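Chore Bench Notes: Eggs, Cartons and the Two-Finger Problem
9 Sep 2023
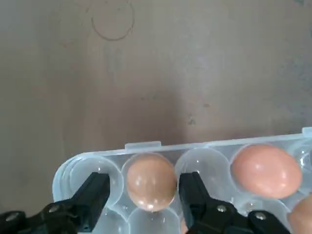
Egg handling with a two-finger gripper, wrist camera view. Carton is clear plastic, partly filled.

Egg transfer stays on our household task list for a second quarter. The task is simple to state: take an egg from a carton, set it down in another cup or on a rest, release. A person does it without looking. A parallel or linkage-type gripper has to solve clearance, force and perception together, and the carton makes all three harder.

Clearance. The fingers need room on both sides of the shell. An empty neighboring cup gives that room. A full row does not, and most cartons start full. We ran 200 attempts in July on the Breno arm with the Grelletti two-finger hand, splitting the results by whether the neighboring cups were open. Total clean transfers came to 187. Nearly all the failures were in full rows, where a fingertip landed on the divider or on the next egg and the controller stopped the descent. Cracked shells: 3. The remaining failures were stops and slips with no damage.

Force. Shell strength is less of a limit than expected. An egg held across its middle by padded tips tolerates more squeeze than the task needs. Bare rigid tips concentrate the load and leave less margin, so tip material goes in the log with every run. Grip height matters more. Fingers closing well below the midpoint tend to ride the egg upward, and fingers closing well above it push the egg back into the cup. We now set the target height from the measured top of each egg, with a correction for eggs lying on their side.

Perception. Clear plastic remains the main complaint. Depth sensors return noise or nothing from the cup walls, and highlights on the rim get read as edges of objects. Brown and pinkish shells separate well from the background in color, so the current pipeline finds eggs by color first and uses depth only inside the detected outline. Empty cups are inferred from the carton layout. Pulp cartons give fewer false edges and are easier in every respect except lid closing, for which we have no usable result.

Speed. The Meesuk planner averages 107 seconds for a small batch including the return to home position. A person would be finished long before that. Much of the time goes to the slow approach over the carton, and we do not plan to shorten it until full-row performance improves.

Status for readers keeping the chore table: egg transfer moves from "not yet" to "supervised only." Restocking a full carton stays at "not yet." Porkero has offered a narrower fingertip set for the next round. Results will be listed separately, as the tip geometry changes the clearance numbers and the two sets should not be pooled.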